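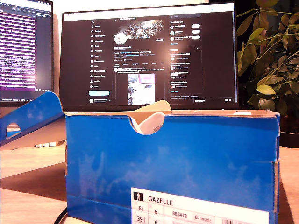
Session 4: Packaging and the Small Online Shop

Handout for the evening course Selling From Home, taught by Piret Sakalauskas

Welcome back, everybody, and thank you for the lovely pile of homework (I read all of it, some of it twice, and my tea went cold more than once). Last time we talked about pricing. Tonight we move on to the thing your customer meets first, the box, and I hope to persuade you that it deserves a little more of your attention than it usually gets.

1. Two boxes, two jobs

People in the trade talk about primary packaging, which touches or directly holds the product, and outer or transit packaging, which gets it through the mail in one piece. A shoebox is a good everyday case of the first kind. It stacks, it carries a label on the end or the side, and it lets a shop assistant find a pair without opening every lid on the shelf. It was never really built to travel alone, though, and if you put postage straight onto one you should expect crushed corners and a disappointed email!

Some boxes have a thumb notch cut into the edge. It makes the box easier to grab and open, and it gives a peek at what's inside, so think about that peek when you decide how to place your tissue.

2. What goes on the label

Keep it short and put it in the same place every time. You want the product name, the size, the color and your own stock number. Ulora, the little slipper business we'll follow through the rest of the course, started with stock numbers that ran to fourteen characters, and the owner spent her first May squinting at them. She now uses three digits. Her gray felt slipper is 824 and the green one is 211, and she can read both from across the garage.

3. Paying for it

Count everything: box, tissue, tape, sticker, thank-you card, and the outer carton too. Ulora's printed boxes came from Drimari and looked wonderful, but the full set came to nearly 30 percent of what she charged for a pair. She switched to plain tan cardboard with a stamped lid and kept the printed ones for gift orders. I thought that was a sensible way through, and her regulars didn't seem to mind a bit.

4. Returns

If you sell anything that has to fit, some of it will come home again. Choose a box that closes properly a second time, and tell customers in plain words whether you need the original packaging back. Kodikara, the sandal shop from our reading, hides that rule at the bottom of page 2 of its terms, and we'll talk about how that went for them.

For next time

Please read the Edard case and bring one package from home, the more ordinary the better. Write half a page on what it cost to make, as best you can guess, and what you would change. Our next meeting is Sat 15 August, same room, and there will be cake.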